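双臂示教录制:拖动还是遥操作?求做过的说说
版块:机械臂与自动化 > 示教与数据

楼主 篮子对角线
最近在搭一套双臂示教的台子,任务很简单:桌上两个篮子,黄色的里面放一堆玩具和小件,棕色的放胶带,让两条臂在篮子之间拿东西放东西。演示都由人来做,机器人照着学。
现在卡在一个选择上。一种是直接抓着臂拖,关节放松,人手带着走一遍,把轨迹录下来。另一种是遥操作,人在旁边操作主手,从臂跟着动。我两种都试了,各录了一批,拖动的感觉手感好,但是录出来的画面里老有我的手和袖子。遥操作画面干净,但是抓小东西费劲,经常要对好几次。
目标是先凑够300条能用的。想问大家:
1. 只做拿放,有没有必要上遥操作?
2. 桌面要不要做标记?
3. 失败的那些条留不留?
控制程序跑在Jivik上,版本比较老,暂时不打算换。

2楼 Kimaro老用户
第一个问题,有必要。手进画面这个事不是小事,训练的时候模型看到的是带手的画面,部署的时候没有手,差别很大。你要是只用关节轨迹回放,那拖动够了。你要是带相机学,就老老实实遥操作。

3楼 小夹爪
不同意楼上。我们这边一直是拖动录轨迹,然后让机械臂自己回放一遍,回放的时候再录相机。手不在画面里,轨迹又是人带出来的,比遥操作顺。缺点是每条要花两遍时间,而且回放前要把物品摆回原位。

4楼 Kimaro老用户
回复3楼:摆回原位就是问题。玩具这种东西,偏一点点夹爪就夹歪了。你录的是刚性件,位置有定位销,当然没事。

5楼 小夹爪
回复4楼:我们也不全是刚性件。贴胶带打格子,再用一张参考图叠在画面上对位置,偏差可以控制住。费时间我承认。

6楼 Ánh Lò
桌面标记说两句。我们也是用胶带贴格子,好处是换人录的时候有个共同的说法,“篮子放左边第二格”,大家都懂。坏处是模型可能会把胶带线当成线索,篮子一出格就不会了。我们的做法是格子只管大概范围,篮子在格子里的位置和角度每条都动一动。
另外问楼主,你两条臂的分工是固定的吗?比如左臂永远管胶带,右臂永远管玩具。固定的话学得快,换个摆法就不行。

7楼 篮子对角线(楼主)
回复6楼:目前不固定,哪边近用哪边。格子我也是这么用的,篮子可以歪着放,也可以压一点线。
回复3楼:回放这个办法我试过2次,都是在小瓶子上翻车,夹爪碰一下就倒了,后面的动作全错。可能是我摆得不仔细。
遥操作这边也有没解决的。操作的人站在侧面看,和臂上相机看到的角度完全不一样,判断深度全靠猜。后来给操作的人接了一块屏,看腕部相机的画面,抓取好了不少,但是他又开始只盯屏幕,不看另外一条臂在哪里。

8楼 拧螺丝的
失败的要留,单独放一个目录,别混进去。尤其是“夹歪了、退出来、重新夹”这种,最后成功了的,我觉得算好数据,模型能学到怎么补救。彻底失败的留着以后做判别用。

9楼 Kimaro老用户
回复8楼:重新夹的不能太多。有个同事录的那批,大半都有犹豫和重试,训出来的策略就在物体上面来回晃,不下去。后来只好挑,能留下的只有89条。

10楼 拧螺丝的
回复9楼:那是操作的人不熟练,不是重试本身的问题。先让人练,练熟了再开始正式录。

11楼 小夹爪
楼主能不能把台子发几张看看?光说篮子和胶带,想不出来间距。腕部相机装的什么角度也想看一下。

12楼 篮子对角线(楼主)
传四张,相机位置不一样。

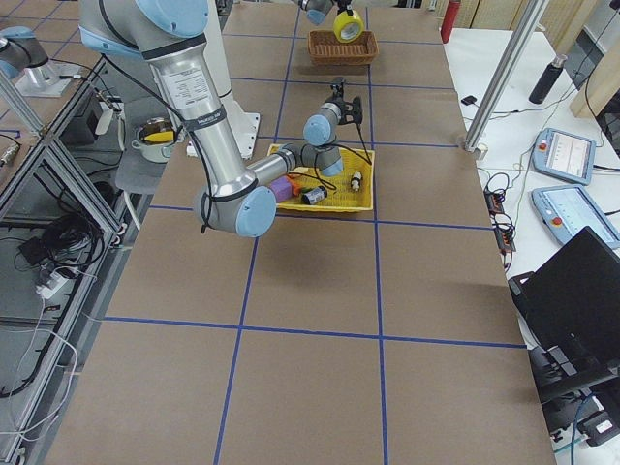
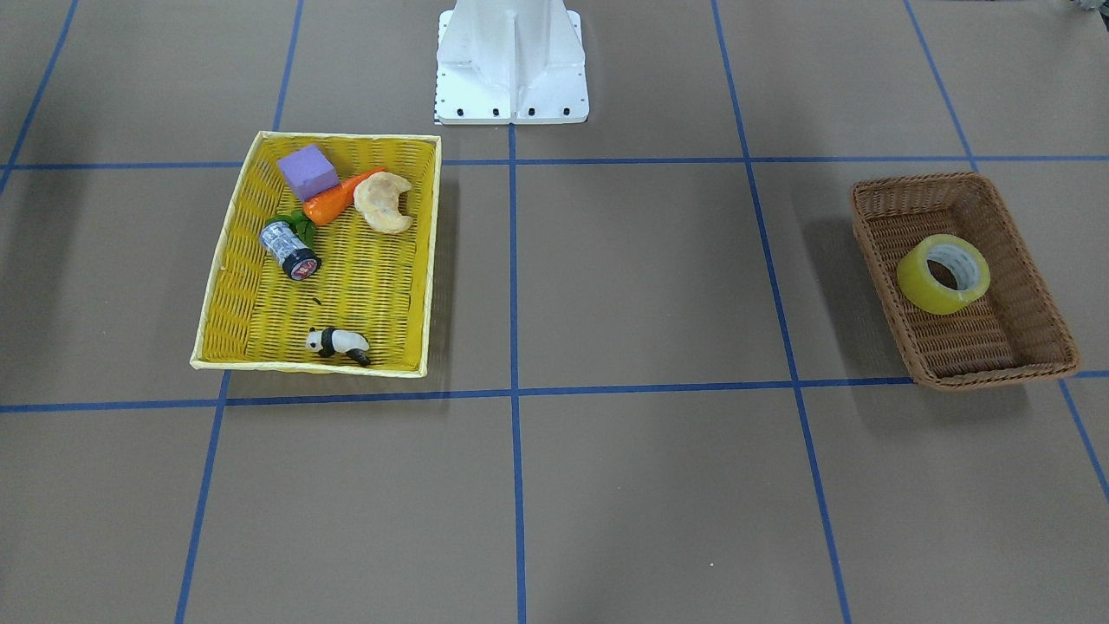
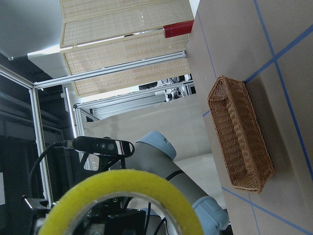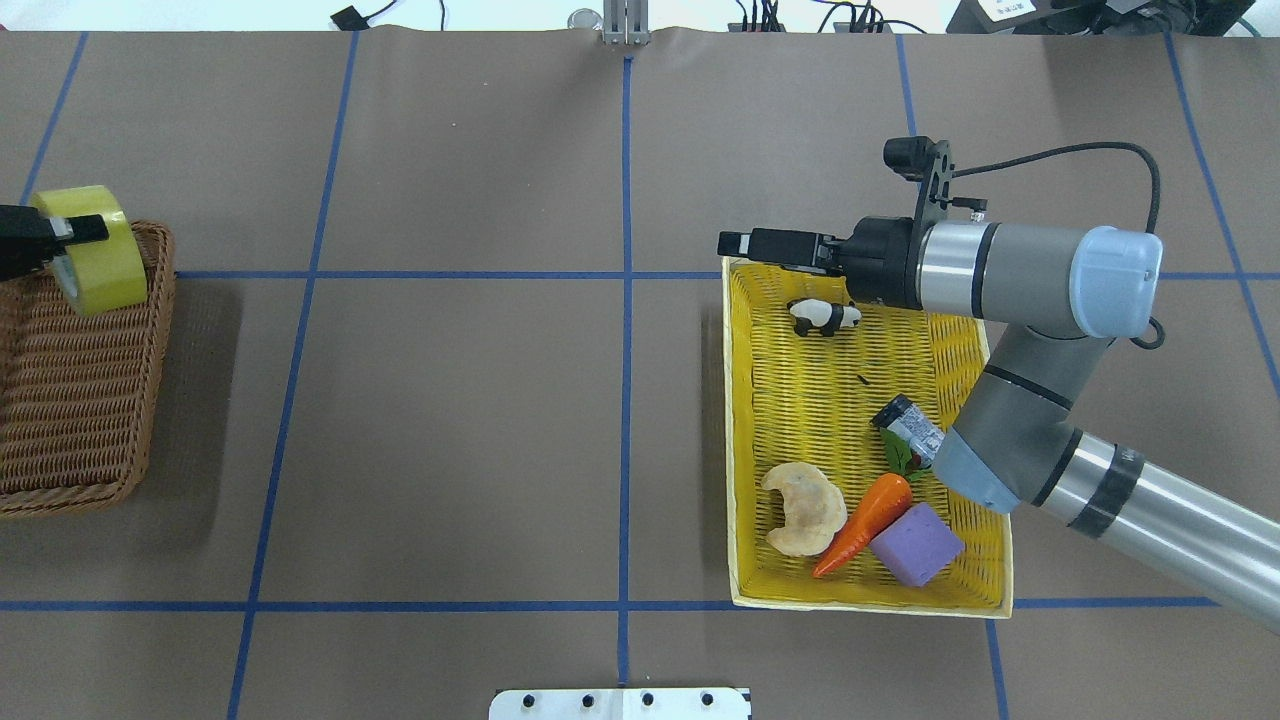
间距目前没有定死,两个篮子之间至少空出一个夹爪能下去的位置,别的随意。想听听有没有人试过把篮子放得更近,两条臂会不会互相挡。
操作流程也写一下,免得大家猜:录制前两条臂回初始位,操作的人确认急停在手边,旁边的人摆物品,摆完人退开,开始录。一条里面只做一件事,放进篮子、夹爪松开、臂退出来,就停。以前试过一条录很长,中间换好几个物品,后期切起来太痛苦,放弃了。

13楼 Ánh Lò
放近了会挡。不一定撞,但是两个手腕挤在一起的时候,俯视相机就看不见夹爪尖了,只剩腕部相机能用。我们的规矩是一条臂在篮子上方的时候,另一条先停在外面等,操作的人喊一声再动。慢一点,但是数据干净。
一条只做一件事,这个赞成。

14楼 小夹爪
等的那几秒要不要剪掉?我们剪了以后发现两条臂的时间对不上,又全部重新处理了一遍。

15楼 Ánh Lò
不剪。等待也是任务的一部分,剪了模型不知道什么时候该停。只剪开头和结尾静止的部分,而且两条臂、所有相机按同一个时间戳一起剪。

16楼 Osora转行
插一句,有没有人用Anby的主手?想买一对,看参数延迟还行,没见过实物。

17楼 Kimaro老用户
回复16楼:另开一帖问吧,这里说示教的事。
楼主我还是那个意见,300条全部用遥操作录,别两种混着。混着录,动作的快慢都不一样,拖动的明显快,模型学出来一段快一段慢。

18楼 小夹爪
混着录确实不好,这个同意。但是选哪种我保留意见,他抓小件费劲,硬用遥操作录出来全是犹豫,又回到你9楼说的问题了。

19楼 篮子对角线(楼主)
看完了,先这么定:全部遥操作,正式录之前每个操作的人先练11条,不计入。小瓶子和罐子放到后面再录,前面先录软的、好夹的。失败的按8楼说的单独存,重试超过一次的也归到那个目录里。
拖动录的那一批先不删,小夹爪说的回放办法,等我把参考图叠加弄好再试一次。叠加用的脚本要是谁有现成的,麻烦发一份。

20楼 小夹爪
脚本我有,写得很乱,晚上整理一下私信你。参考图要用固定相机拍,腕部的不行。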